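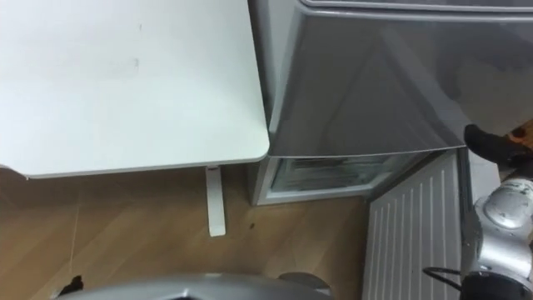
Door test with Closent: the lower door is open and the gripper finger is at the bottom edge of the upper one.

Closent review: door and drawer planning for two-armed robots

Closent is a planning package from Prolico for things that swing or slide. You give it a robot model, a rough idea of where the door or drawer is, and a grasp or contact point. It works out how the thing moves, plans an arm path that follows that motion, and corrects the path while the arm is pulling or pushing. It does not do grasp detection, and it does not do navigation. If you need a full stack, you will be pairing it with something else.

We used it for three weeks on a two-armed robot in our test kitchen in Au. The kitchen has a refrigerator with the freezer compartment at the bottom, a white table pushed up against its left side, and a wood-look floor. It is a tight space for two arms, and our own planner had been failing in it often enough that we wanted to see what a commercial one would do.

Setup

The installer is a single package and it ran on our Linux machine without changes. Prolico also ships a container, and I would use that one if your machine already has other robotics software on it. Our direct install replaced a collision library that our logging tool depended on. It took a morning to sort out. The install guide does mention this, but the note is at the bottom of the page under "Known conflicts," after the part where you run the command.

You import your robot from a URDF. Ours loaded with two complaints, both about missing joint effort limits on the left arm. Fix those before going further. Closent will let you continue without them and then substitutes a default that was far too high for our arms. The only sign of it is a yellow line in the log.

Camera calibration is left to you. Closent takes a point cloud and a transform and trusts both. We run a head camera only, and with the arm reaching in front of it, a good part of the door was often hidden. More on that below.

The motion model

The best part of the package is how it handles hinges. You don't measure the hinge axis. You mark a contact point, tell it "revolute" or "prismatic" or leave it on "unknown," and it makes a small test move with low force. From the way the contact point travels it fits an axis, and then it keeps refining that fit as the door opens. For the lower door the fit settled early in the swing and stayed put. I compared the axis with a tape measure reading off the real hinge and could not find a difference that mattered for our work.

On "unknown" it sometimes picked "prismatic" at first. A wide door moving a short distance looks a lot like a drawer, so I don't hold this against it much. It switched over once the arc became clear, but the arm paused for the switch, and the pause was long enough that a sticky door seal could pull the door back. If you know what kind of joint you have, say so.

Scenes with two doors one above the other were harder. Each door is a separate object in Closent, and each one gets its own state. That works well on paper and mostly works in use. You can ask for the upper door to be held while the lower one is moved, and the planner will treat the held door as fixed. What it does not do is keep checking that the held door is still where it was. If the upper door shifts, the planner goes on using the old position until you call refresh. We ended up calling refresh before each new motion, and I think that should be the default.

The seam between the two doors was the main trouble spot. A finger placed at the lower edge of the upper door is very near the top of the lower door's path. With the collision margin at its default setting, Closent refused almost every contact point there. With the margin reduced it planned fine, but the reduced margin applied to the whole scene, table included. There is no way to set a margin for one object. I asked support about it and was told per-object margins are planned. They did not give a date.

Force control

Closent runs its own force loop on top of whatever your arm controller offers. You set a ceiling and a stiffness, and it stays under the ceiling. I had no run where it went past the limit I gave it. When it reached the limit it stopped, held, and reported the direction of the load, and that report turned out to be useful. More than once it told us we were pushing a door into its stop.

Tuning the stiffness takes patience. Too stiff and the finger chatters on a smooth panel. Too soft and it slides along the edge instead of moving the door. There is an auto-tune button, and it gave us a usable number for the lower door and a poor one for the upper. I tuned the upper one by hand.

Contact without a grasp is supported, so you can hook or press with a fingertip and don't need to close on a handle. This was one of the reasons we picked it. The friction estimate it uses for this is a single number for the whole object, though, and a refrigerator door has a glossy face, a rubber seal and a textured liner. Set it low.

Two arms

Both arms can be planned together or one at a time. Planning together is slow in a small space. Planning one at a time is quick, with the idle arm parked as an obstacle. The parking position matters a lot here. Our idle arm sat low across the front of the robot, and the planner kept routing the working arm well around it. Moving the idle arm back a little cleared most of the strange paths.

Cables are not modeled at all. If your arm has a cable that loops out from the side, as ours does, Closent has no idea it is there. We added a fat capsule to the URDF to stand in for it. That costs some reach, but it's better than catching a loop on a door.

Perception

Closent's perception side is thin. It segments moving parts from parts that stay still, and it does this well when it can see them. Shiny panels gave it problems. The upper door on our refrigerator is glossy and picks up soft reflections, and the segmenter would sometimes punch holes in it. The ribbed white inside of the lower door was much easier.

When the arm hides the door, Closent falls back on the fitted motion model and arm position. This is the right choice and it held up in most runs. It drifts if the finger slips, as the software takes it for granted that the contact point is still the contact point. There is a slip detector in the menu, marked as beta. We turned it on, got false alarms with every small bump, and turned it off again.

Tooling

The viewer is good. It shows the fitted axis, the planned path, the force reading and the current door angle together, and you can scrub back through a run. I used it every day. Export to our log format went through Prostow, a separate converter that Prolico links to from its downloads page. Prostow did the job but dropped the force channel until we renamed it. The name has to match exactly, in lower case.

The Python interface covers nearly everything the viewer can do. Function names are clear and the errors are readable. The C++ interface lags behind it and has no call for the held-door feature. The documentation is fine for single-arm use and short on everything else. The two-arm page is a code listing with hardly any text.

Support answered by email, usually the next working day. One question sent on a Thursday afternoon waited until the following week.

Price and license

We paid 400 dollars for a single-robot license with a year of updates. The trial runs 14 days and nothing is locked during it. That was just about enough to get through setup and one door. I'd have the URDF cleaned up and the camera calibrated before you start the clock.

A license is tied to the machine and not to the robot, despite the name. Moving it to a new computer means writing to support.

What I liked
Hinge fitting that works from a small test move
Force ceiling that is respected
Viewer with playback
Fingertip contact, no grasp needed

What I didn't
One collision margin for the whole scene
Held doors are not rechecked
Slip detection not ready for use
Two-arm documentation

Rating: 3 out of 5

I would buy it again for single doors and drawers with room around them. For stacked doors in a cramped kitchen it works, with the settings above and some time at the keyboard. We are keeping our license and still using our own planner for the drawers under the counter, where it was already doing fine. If per-object margins arrive in the next release I'll rerun the upper door and update the rating.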